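Looking After Your Sewing Machine Through the Summer » Bobbins and Biscuits

July 28, 2020

I do love this time of year for getting all the little jobs done that I put off when I'm in the thick of making things. The curtains are finished, the school trousers don't need letting down until August is nearly over, and my poor old machine is sitting there with a collar of grey fluff round its bobbin case. So I thought we might have a good clean together, with a cup of tea to hand (well away from the electrics, please!).

Start by switching off at the wall and pulling out the plug. Take off the needle, the foot and the needle plate, and put the screws in a saucer. I used to balance mine on the edge of the ironing board, and I have spent many a happy afternoon on my hands and knees looking for them – so, a saucer. Lift out the bobbin case and you'll find the worst of the fluff underneath, often pressed into a sort of felt.

A soft, dry paintbrush is the best thing I've found for it, one of those flat ones from a child's paint set. Brush towards yourself and lift the fluff out with tweezers. I know it's tempting to blow, but your breath is damp and the fluff only goes further in. Dario Ruggiero, who taught the evening class I went to in Jinham, used a pipe cleaner bent over at the tip, and I still keep 2 of those in my tin for the corners.

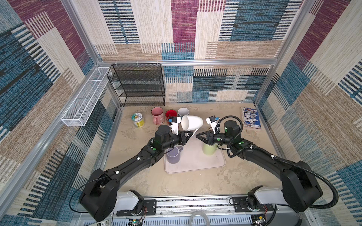 Then there's the oil. Do look at your manual first, as plenty of newer machines are sealed and don't want any. If yours does, use proper clear sewing machine oil and nothing from the kitchen cupboard, however desperate you are. One drop in each place is plenty. Turn the handwheel towards you a few times so it works its way in, then put everything back, thread up, and sew a few lines on an old bit of sheeting until the stitches come out clean. I always think I can skip that part, and then I get a smudge on something white.

While you're at it, put in a new needle. A blunt one makes a little popping noise as it goes through the cloth, and once you've heard it you'll always know it. Have a look through your threads too – give a length of each a sharp tug, and if it snaps without a fight, keep that reel for tacking. I had over 100 reels to get through, many of them from my aunt, and it took me two evenings and most of a packet of shortbread.

Next time I'll be tackling the scissors drawer, so do dig yours out and let me know how bad it is!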